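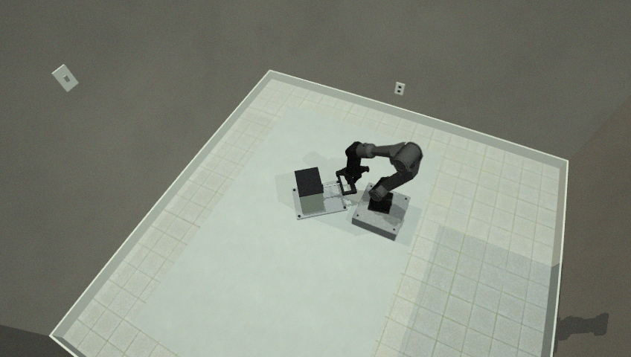 Flekau is looking for 16 people who do chores for a living and don't believe a robot can do them yet. Cleaners, shelf stockers, laundry workers, dishwashers. We keep hearing that machines are nearly ready for your job. What we mostly get shown is a simulated arm bolted to a slab, its gripper held a little short of one plain block, on a floor with nothing else to trip over. Your floors don't look like that.

You will watch recorded trials at our Ratitz office, write down where a person would have done it differently, and tell us which tasks you'd trust a machine with. "None" is an acceptable answer.

Sessions run 2 hours in November. Pay is $100 per session. No technical background needed, and please don't apply if you sell robots.

Write to Vusumuzi Masilela at the Flekau front desk with your line of work and years on the job.

Posted October 2020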